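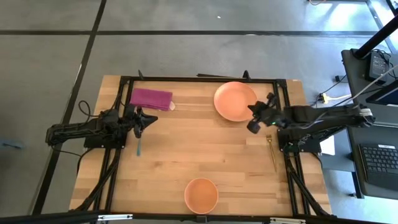
Teseta Issues Safety Notice on Gripper Release Fault in Two-Arm Table-Setting Cells

Aug 25, 2023 – Teseta today issued a safety notice for its Ondus two-arm tabletop cells, which handle plates, bowls and cutlery. The notice covers 395 cells running controller release 3.

In eight reported cases, a gripper opened without a command while holding a utensil above the work surface. No injuries were reported. The fault was traced to the wrist controller, which can drop its hold signal after a brief loss of communication and then restart with the fingers released.

Operators should stop unattended runs, keep hands outside the frame while either arm is powered, and remove knives and glassware from the task set. The green wrist light shows power only – it does not confirm grip.

Corrected firmware will ship in September through Kaijage, the service partner for all affected sites. Cells on earlier releases need no action.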